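Trinh Ông

Changing the bedding over in the back bedroom this afternoon. Going to post as I go because I always forget what I did last time and end up searching my own posts for it.

Starting point: one bed, far too many things living on it. The bed gets used as a shelf all week. Clothes come in from the line, get folded, and then stay there until someone wants to sleep.

First job is the wardrobe. I don't touch the bed until there's room in the wardrobe, otherwise the folded stuff just goes to the floor and back again. Took out 12 hangers with nothing on them. Two jumpers I haven't worn since we left Sultcombe went in the op shop bag.

Next is the bedside cabinet. Top drawer is chargers, hand cream, a torch. Bottom drawer was meant to be pillowcases and is now mostly receipts. Left it alone. It's a separate job.

Sheets. We have 6 flat ones for this bed and I rotate them, oldest at the top of the pile. The white ones are from Taretti and they've been good. They crease badly but they don't pill. I stopped buying the coloured ones when the navy went patchy.

Folding a big sheet on your own on a bed: lay it out, find two corners on the short side, bring them to the other two, smooth it from the middle, then do it again the other way. After that it's narrow enough to fold in your lap. I used to try it standing up with my arms out and it always dragged on the floor.

Up to the sheet now. Clothes are in their stack, cushions still to be moved.
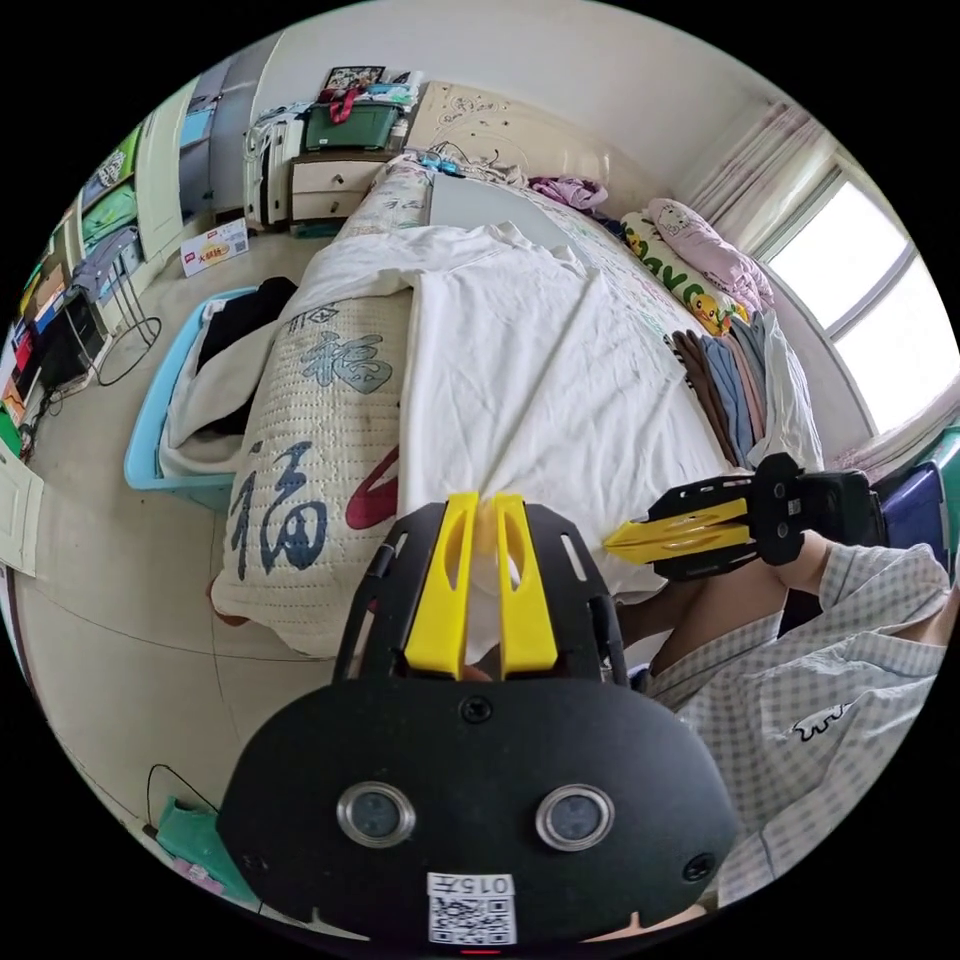

Dima Smadi
Do you iron them after or just fold and put away? Mine are the same sort of cotton and come out of the cupboard looking slept in.

Just fold. I iron pillowcases if people are staying, never sheets. If you pull them tight on the line and fold them the same day they're fine once they're on the mattress.

The quilted cushion with the blue 福 on it rolls up, so it goes at the foot of the bed overnight and gets opened out again in the morning. It can't go in the dryer. I wash it on cold in a Visser bag and hang it over two lines so the filling doesn't slide to one end.

Cushions and pillows in general: if it has a face on it, it's staying. I've been overruled on this before and I'm not going through it again.

Lilac things are going in a drawer of their own. They're all winter weight and I won't need them until June.

Whatever is in the blue basket goes back to the laundry. I don't mix it in with the folded pile even if it looks clean. Did that in December and had to rewash the lot.

Pillow protectors next. The Jevmont ones have a zip that catches, so I do them up from the far end with a finger behind the teeth. Slow but I haven't torn one yet.

Total time 84 minutes, including the wardrobe and a cup of tea. Would have been quicker without the wardrobe. Bottom drawer still full of receipts.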